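Notebook, 05/01/2025

Sourdough rye, Solline starter, round four. Writing this up while the second loaf is still in the oven, because last time I waited until the next morning and forgot half of it.

The crust! Finally. I dropped the hydration and left everything else alone, and the dough held its shape coming out of the basket for the first time since we switched flours. Aravind Raju said weeks ago that we were drowning it and I argued with him, so this goes in the book as his win.

What I did: fed the starter 200 g of Skorkulberg dark rye last night, left it on the shelf over the radiator. By morning it had domed and just begun to sink in the middle, smelled like green apples. Mixed with the rest of the flour, salt last. Two folds, half an hour apart, wet hands. Then I let it alone until it looked puffy at the edges, shaped it, and into the cold overnight box for the short rest.

Baked in the Celuvero pot, lid on for the first part, lid off until it was the color of a chestnut. Pulled it at 107 minutes after first loading the oven (that counts the preheat, I know, I know, I'll start a proper column for it). Crumb still a little gummy right at the base. Could be the cooling. I cut it too early, I always cut it too early.

Caraway: toasted is so much better than raw. Grind half, leave half whole. The Baldursdóttir recipe puts in fennel as well, and I want to try that next, at half the amount she gives.

Flavor is deeper than round three, less vinegar, more malt. Really happy with it. The heel with salted butter was ridiculous.
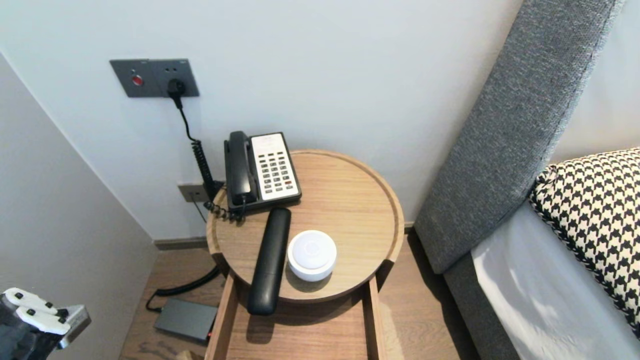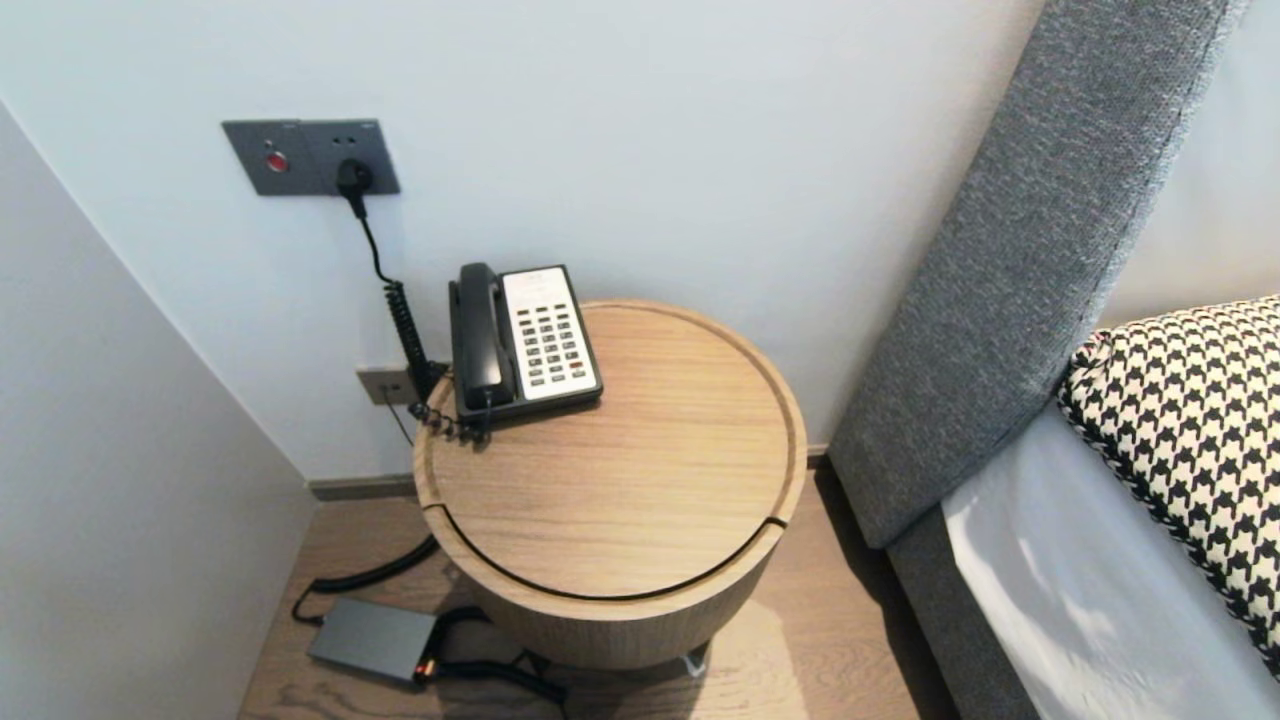
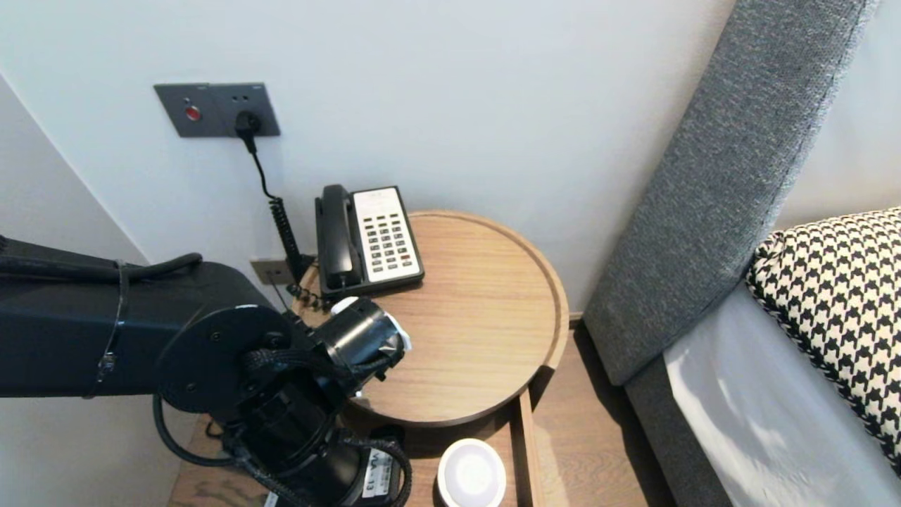 Scoring needs its own round. I have been making one long cut and hoping, and both loaves tore along the side anyway, so the blade is either too shallow or too slow. I'd like to try a ring cut next, all the way around the shoulder, so the top can lift like a cap. If you want to know what I mean, look at the round bedside table with the phone on it: the raised rim running around the top is the line I'm after, close to the edge and even the whole way. Dust first with white flour so the cut shows. Refrigerate the blade? Aravind swears by oiling it.

To do: buy more dark rye before July, it always runs out in summer. New linen for the basket, the old one is stiff with flour. Split the starter and keep a jar at the back of the fridge in case I kill this one. Second loaf out in a few minutes, and I will let it cool all the way this time.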